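Kategorie: Werkstatt & Automatisierung | Anleitungen

Handgreifer im Alltag: So richtet ihr euren Vorführplatz ein

Als wir bei Karkevby angefangen haben, dem Roboter das Sortieren beizubringen, dachte ich ja, da kommt jemand mit Laptop und programmiert das. Nix da! Vormachen dürfen wir das selbst, mit dem Handgreifer, und zwar ziemlich oft. Seit Juli gehört das bei mir fest zur Schicht, und weil mich die Kollegen aus der Spätschicht ständig dasselbe fragen, schreibe ich es jetzt mal auf.

Schritt 1: Tisch frei machen

Alles runter, was nicht zur Aufgabe gehört. Kaffeebecher, Klebeband, Lieferscheine (ja, auch eure!). Danach einmal trocken drüberwischen und die Lampe so drehen, dass sie euch nicht blendet. Ich stelle mich immer an die lange Seite, da habe ich am meisten Platz für den Ellbogen.

Schritt 2: Greifer prüfen

Ein paar Mal auf und zu, ohne Teil dazwischen. Die beiden Finger sollen sich gerade treffen und nicht haken. Dann die Schrauben an den Fingern kurz kontrollieren - die lockern sich gern mal. Bitte nur handfest anziehen, sonst habt ihr beim nächsten Wechsel keinen Spaß. Wenn der Belag innen glatt geworden ist, Finger tauschen, Ersatz liegt im Schrank mit der Aufschrift Tellel.

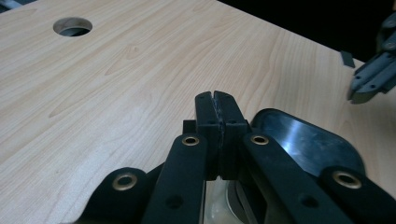
Schritt 3: Langsam vormachen

Der häufigste Fehler ist Tempo. Wer jahrelang im Akkord sortiert hat, greift einfach zu schnell, das ging mir genauso. Hinfahren, kurz warten, zugreifen, anheben, ablegen, loslassen. Ich zähle dabei im Kopf bis 3, bevor ich schließe. Pro Aufgabe brauchen wir etwa 200 Durchgänge, verteilt auf mehrere Tage. Am Stück macht das Handgelenk schlapp, also bitte abwechseln!

Schritt 4: Ausschuss gleich markieren

Teil runtergefallen? Kein Drama, Durchgang in Kileneo als ungültig setzen und weiter. Wartet damit nicht bis Schichtende, dann weiß es keiner mehr.

Und was heißt das jetzt für uns? Die stumpfe Sortiererei am Band wird weniger, dafür stehen wir mehr am Vorführtisch und in der Kontrolle. Diệp Lò aus meiner Schicht findet das prima, ihr Rücken auch. Ich vermisse manchmal das Quatschen am Band, beim Vormachen muss man sich doch konzentrieren. Und klar, die Frage nach den Stellen kam auch bei uns sofort auf. Fragt da ruhig früh nach und lasst euch die Antwort schriftlich geben - wir haben das gemacht, und seitdem ist die Stimmung deutlich entspannter.

Nächstes Mal schreibe ich was zum Fingerwechsel.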